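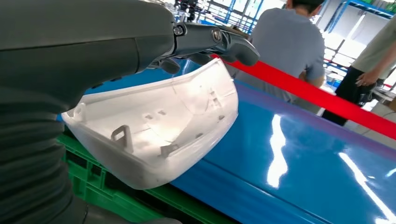

Treloar Owners' Register – Technical Section

Re: mirror shells, 1968 cars

Mathis Pichon wrote:
> The Zustell pattern shells foul the door seal on my car.
> Is there a fix short of filing the rim? Mine is 520
> on the register, Hurholm-built.

Mathis,

Check the base gasket first. Hurholm cars left with the 4 mm gasket, Vovthorpe cars with a thinner one, and most have been swapped over the years. With the 4 mm item in place the shell should clear the seal.

If it still touches, slacken both base screws, push the mirror outward and retighten. Leave the rim alone – it locates the glass carrier.

I have the May parts sheet if you need the gasket number.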